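Gremska Community Rooms
Progress report to the Funden small grants desk
Period covered: the six months to the end of September
Prepared by Yevdokiia Kobzar, with spending checked by Asif Gondal

Where we are

The refit of the back room at Gillmont is further along than it was at the last report, which I realize is a low bar. The last report said the old tables had been "assessed." They have now been removed. Two of them went willingly. The third had been screwed to the floor by someone with a deep distrust of the public, and it took most of a morning and a borrowed pry bar to get it to leave.

The floor underneath is a different color from the rest of the floor. We have decided to live with this.

Tables and worktops

You asked in your last letter for more detail on the furniture line, so there is more detail than anyone could want.

The original plan was for six narrow tables pushed together. Asif laid them out in masking tape on the floor and walked between them carrying a tray, and by the second lap it was plain that anyone sitting in the middle would need to be a guest for life. We switched to fewer, larger tops in a pale beige. The supplier, Awan, agreed to the change without a fee, provided we collected the tops ourselves. We collected them ourselves. I would not describe the van as suitable.

The pale color was argued over. The case against was coffee. The case for was that small things show up on it: beads, screws, needles, hearing aid batteries, all of which were routinely lost on the old dark wood and found later by somebody's sleeve. The mending group voted for pale and the Thursday-style grumblers (they know who they are, and they do not meet on a Thursday) voted for brown. Pale won.

Cups and small storage

The mugs we inherited did not match, did not stack, and in several cases did not have handles. They have been retired to the garden shed, where they hold string. The new ones are plain white and straight-sided. One person has called them "hospital." Everyone else has called them "fine," and in this building that counts as applause.

For small parts we chose clear plastic boxes. The old system was cookie tins with labels, and the labels were lies. A tin marked BUTTONS held fuses for as long as I have worked here. With a clear box you can see that it has the wrong thing in it from across the room, and this has already saved some walking.

Spending

The furniture and equipment line stands at $1,653 spent. That covers the tops, the cups, the boxes, van rental and fuel, and a tin of floor paint that we bought before deciding to live with the floor. The paint is unopened and Asif is trying to return it. The store would like a receipt. Asif would also like a receipt.

There are 11 invoices attached. The smallest is for felt pads. Please do not query the felt pads – the noise on the bare floor was remarkable.

Tabletop, cup and parts box

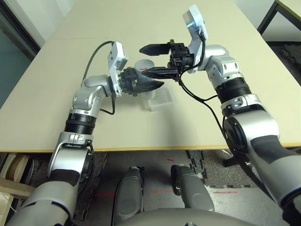 Back room, Gillmont: one of the larger tops, with a white cup and a clear plastic box near the middle.

The size of the top is the main thing to notice. Under the old arrangement, a cup and a box of parts was a full table, and a second person had to work off their knees.

What has not gone well

The shelving is late. It was promised for the start of the period, then for the middle, and we have stopped asking in case the answer gets worse. Until it arrives the spare boxes live under the window, where people put coats on them.

The door still sticks. This is outside the grant, but you will meet it if you visit, so push low and to the left.

Next period

Shelves, if they exist. Hooks for the coats. A second order of boxes in the smaller size, for which we are not asking for more money; the refund on the paint would nearly cover it. We would also like to move the unspent part of the lighting line into chairs, and a separate request for that is with Asif, who will send it once he has finished looking for the receipt.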